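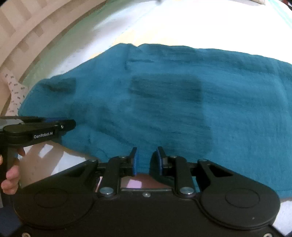 Milagros said the ferry to Mulness had never once been late, and that if Shahram had missed it he should look to his own character. She said this over the phone, from a kitchen, with something frying.

Shahram Amini stood in the ticket office and took it on the chin. It was an hour after sailing time. The water was flat and gray and there was no boat on it in either direction.

"It hasn't left," he told her. "It hasn't come."

"Then you're early," said Milagros, and went to see to her onions.

The ticket office had one bench, one heater and one clerk. The clerk's badge read C. GOH and she was doing a crossword in pen. Behind her hung a framed certificate from the Runbridge Harbor Board, congratulating the Mulness service on 2000 punctual departures. It had been dusted recently.

"Any news of the boat?" Shahram asked.

"Which boat?"

"The ferry. The one on the certificate."

Cempaka Goh turned around and studied the certificate as though it might have changed. "That one's on time," she said.

"It's an hour late."

"It's late in the water," she allowed. "It's on time in the book." She turned the logbook to face him. There it was in blue ink, departure number 2332, passengers 2, weather fair.

Shahram looked at the bench. The other passenger, an old man with a cake box on his knees, raised his hat.

"Slamet Tjoa," he said. "We left at ten. Very smooth."

"You don't mind?"

"I minded in June. Then Kamarul Nair had the engine out, and we were on time all month from this bench." He moved the cake box to make room. "You get used to the motion."

Shahram sat down. He was supposed to be at his cousin's by lunch, with an apology he had been rehearsing since the MacLeish turnoff, and he found that he was not in any great hurry to deliver it. The heater ticked. Cempaka asked whether either gentleman knew a seven-letter word for stubborn, and Slamet offered "cousins," which fit – and which she wrote in before Shahram could object.

At noon she stamped both their tickets ARRIVED.

"Welcome to Mulness," she said.

Slamet thanked her and opened the cake. Shahram rang Milagros to tell her he was across.

"You see?" she said. "How was the sea?"

He looked out at it.

"Fair," he said, and held out his hand for a slice.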